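February 14, 2024

Equipment planning, hand and arm, second cell

Picked up the budget sheet again after leaving it since December. Gaëtan Gaillard wants a number from me before the purchase request goes in, and he wants it split into what we must have and what can wait. Writing it all down here so the next person can see how I got there.

The question is still whether we buy one more arm with a five-finger hand or put the same money into grippers and keep the dexterous work in simulation for another cycle. The table-setting task is the one that decides it. If the two-jaw gripper can do small food pieces onto a plate at a decent rate, the hand is hard to justify. If it can't, we need the hand and should stop putting it off.

Quotes so far:

Trestmont: arm plus controller, no hand. Mounting plate extra. They quote delivery from the date of the deposit, not the date of the order, so add our own paperwork time on top.
Flilard: hand only. Comes with the wrist adapter for the arm we already have. Spare fingertips are a separate line and they left it off the first quote. Asked for it again.
Tessier: arm and hand as a package. Simplest paperwork, worst price. Warranty covers the hand for 2 years, though fingertips and tendons are listed as wear parts and not covered.
Bristbridge: used arm, refurbished. No hand. Waiting on service history.

My leaning is Flilard for the hand and stay with the current arm. The mounting work is ours either way. I have 3,000 set aside on the sheet for adapter plates, cabling, an emergency stop box and a proper power supply. Last time we took these out of the general workshop line and then had nothing left for fixtures.

Went through the sim scene again this morning to check what it says about reach and table size. This matters for the budget because the bench is on the list too, and I would like to take it off.

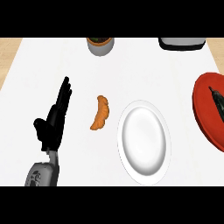 Sim table setup, start pose. Hand open at left, orange piece between it and the plate.

The layout does not ask for much bench. One arm, things kept in a row in front of it, pot and appliance at the back. I am fairly sure the old bench will do if we move the monitor shelf. Need to measure the old bench before telling Gaëtan that. The red dish on the far side from the arm is the long reach, so use that one for the check and leave the plate alone, it's easy.

Props: the real versions cost next to nothing, but somebody has to buy them and they should be on the sheet. White cloth, oval plate, red dish, a plant in a pot. For the orange piece I would rather have molded silicone than real fruit, in a few stiffnesses. Put it under consumables.

The cloth worries me a bit. In sim it stays where it is. On the bench it will creep every time a finger drags on it, and then the camera calibration is chasing a moving table. Either clips or a thin sheet of foam underneath. Clips are cheaper, try those first.

Things I keep forgetting and am now putting on the sheet:

Shipping and import charges. Flilard quotes without them.
Training day. Tessier includes it, the others charge.
Spare hand cable. The one on the loaner failed at the connector and we lost most of a week.
Simulation machine. The current graphics card is fine for one scene at a time. If we run 2 in parallel we need another card, and that should go on the computing budget and stay off this one.
Return shipping for repairs. Ask who pays during warranty.

Bristbridge called back after lunch. The used arm has 58 hours on it since refurbishment, with paper to show for it, but they can't say what it did before that. Payload is fine for the hand. I'd keep it as the fallback if the current arm turns out to be needed on the other cell. Not asking for it in this round.

Decision for now: ask for the Flilard hand, spare fingertips, adapter, cable, and the mounting line as above. Bench comes off if the measurement works out. Second arm goes in the "can wait" column.

To do:
Measure bench, including depth with shelf moved.
Chase Flilard on fingertips and shipping.
Reach check to the red dish, in sim, with the new wrist length.
Ask Tessier if they will sell the hand without the arm. Probably not.
Send sheet to Gaëtan.

Fingertip price still missing, so the total at the bottom of the sheet is not to be quoted to anyone yet.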